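Clallatside residents' group questions "refill revolution" claims ahead of May decision

Household bottle scheme has yet to show its sums, says Clallatside Waste Watch

CLALLATSIDE: A residents' group has called for a pause in the planned expansion of the Prostico bottle refill scheme, saying the case put forward for it so far rests on a brochure, a slogan and a single figure that does not stand up to much reading.

Clallatside Waste Watch, which follows how local money is spent on rubbish and recycling, has today published a short paper on the scheme. It asks for the full costs, the return rates and the cleaning arrangements to be made public before any further households are signed up.

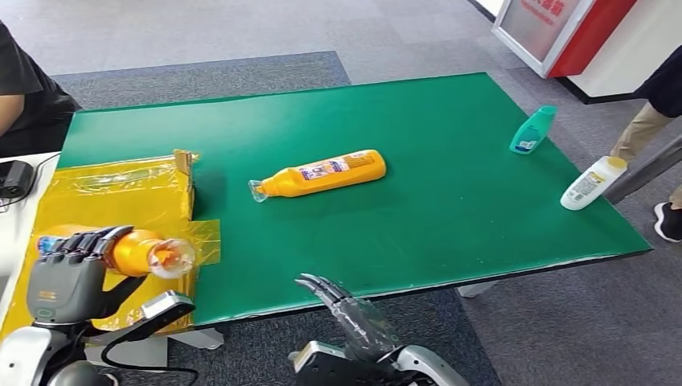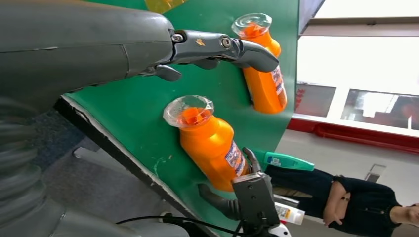 Prostico was launched in Clallatside last year by Culano, a packaging services firm. Households pay a deposit on each bottle of washing-up liquid, floor cleaner or shampoo, and hand the bottle back when it is finished. Culano collects the empties, has them washed and refilled, and sells them again. The firm now wants to extend the scheme to every street in the town, with help from public funds.

The group says it has no quarrel with refilling a bottle. Several of its members have done so for years, at a shop counter, with a funnel, and without a grant.

"We are being asked to cheer before we have seen the accounts," said Orhun Aksoy, spokesman for Clallatside Waste Watch. "I have read the brochure twice. It has a great deal to say about the journey we are all on. I could not find a page that says what it costs to collect a bottle, wash it and send it back out."

One number, several meanings

Culano's publicity states that 1,933 bottles have been "kept in use" since the launch. The paper published today looks at what that phrase covers.

In a written reply to the group, the firm confirmed that the total counts every bottle handed in at a collection point, including those later rejected because they were cracked, stained or fitted with the wrong cap. Rejected bottles are sent for ordinary recycling, the same place they would have gone had they been put in the kerbside box at home.

The firm also confirmed that 354 bottles had gone through the full process of washing, refilling and resale by the end of the period in question. It described the remainder as "in the system". When asked what this meant, it said that some were awaiting washing, some awaiting sorting, and that it did not hold a breakdown.

"A bottle in a warehouse is being stored," said Mr Aksoy. "You may call that kept in use if you like, but then my loft is full of things being kept in use. If the firm had put the smaller figure on its poster I would have thought better of it. It's a modest start, and people can judge a modest start fairly."

Miles on the road

The paper also raises the matter of transport. Clallatside has no washing plant suited to the work. Empties are taken by van to a site run by a contractor, Nieminen, and come back by the same route. Culano says the vans are shared with other customers and that the extra mileage is small. It has not supplied mileage records, and the group has now asked for them on two separate occasions.

Waste Watch accepts that a shared van is better than a half-empty one. It does not accept that the matter can be left there. Bottles are light and bulky, and a van can be full of them while carrying very little weight. Whether the saving in new plastic outweighs the fuel is a question with an answer, and the group would like to see somebody work it out before the routes are extended to the outlying streets, where the drives are longer and the doors further apart.

There is also the question of hot water. Shampoo and floor cleaner leave different residues, and the brochure says each bottle is washed "to a high standard". The standard is not named. The group has asked which one is used, who checks it, and whether a bottle that once held floor cleaner can come back holding something meant for hair. Culano says that it cannot, and that product lines are kept apart. Mr Aksoy said he was glad to hear it and would be gladder to see the procedure.

Deposits

Members have reported confusion over deposits. Under the scheme's terms, a deposit is refunded as credit towards another Prostico product and can't be taken as cash. Credit lapses if it is not spent. The terms say this plainly enough, but they do so on the last page of a leaflet, in smaller type than the rest.

The group has heard from households who handed back their bottles meaning to leave the scheme and found they had to buy something further in order to get their money's worth. Others simply forgot. The firm has declined to say how much lapsed credit it holds, on the grounds that the information is commercial.

Waste Watch takes the view that once public money is being sought, that argument becomes a good deal weaker.

What the expansion would involve

The proposal before the town would take the scheme to up to 1,000 further households. It would also pay for new collection points, a part-time post and a publicity campaign. The largest single item in the outline budget is the publicity campaign.

No target for refilled bottles has been set. The outline instead offers "engagement" as its main measure of success, to be assessed by a survey that Culano would run itself among people who already use the scheme.

"If you ask the people at the bus stop whether they like buses, you'll get a cheerful sort of answer," said Mr Aksoy. "We would want to hear from those who tried it and stopped, and from those who never started."

The group is asking for the following before a decision is taken in May:

The full cost of collecting, washing and returning each bottle, with transport shown separately.

A count of bottles refilled and resold, published every month, with rejected bottles listed on their own line.

The name of the washing standard used and the results of any checks made.

A cash refund for anyone who wants to leave the scheme.

A survey run by someone other than the firm being surveyed.

It says that if the figures turn out well it will say so publicly, and that it would have no difficulty supporting a larger scheme on that basis. It notes that an earlier trial of shared compost bins in the town was greeted with similar doubts by some of its own members, who changed their minds when the collection weights were printed in the parish newsletter.

Residents who have used Prostico, whether or not they got on with it, are invited to send in their experiences. The group is particularly keen to hear from anyone who kept a note of how many times the same bottle came back to them, and from anyone who has tried to claim a deposit after moving house.

The paper, "In the System: What We Know About Bottle Refills in Clallatside", is free to read. Printed copies can be collected from the library on request.

ENDS

Notes to editors

Clallatside Waste Watch is an unpaid residents' group with no party ties. It takes no money from waste, packaging or retail firms.

Culano was sent the paper before publication. Its replies are printed in full at the back, including the parts the group disagrees with.

Orhun Aksoy is available for interview in the evenings after 6pm. Requests should be made through the group's press contact.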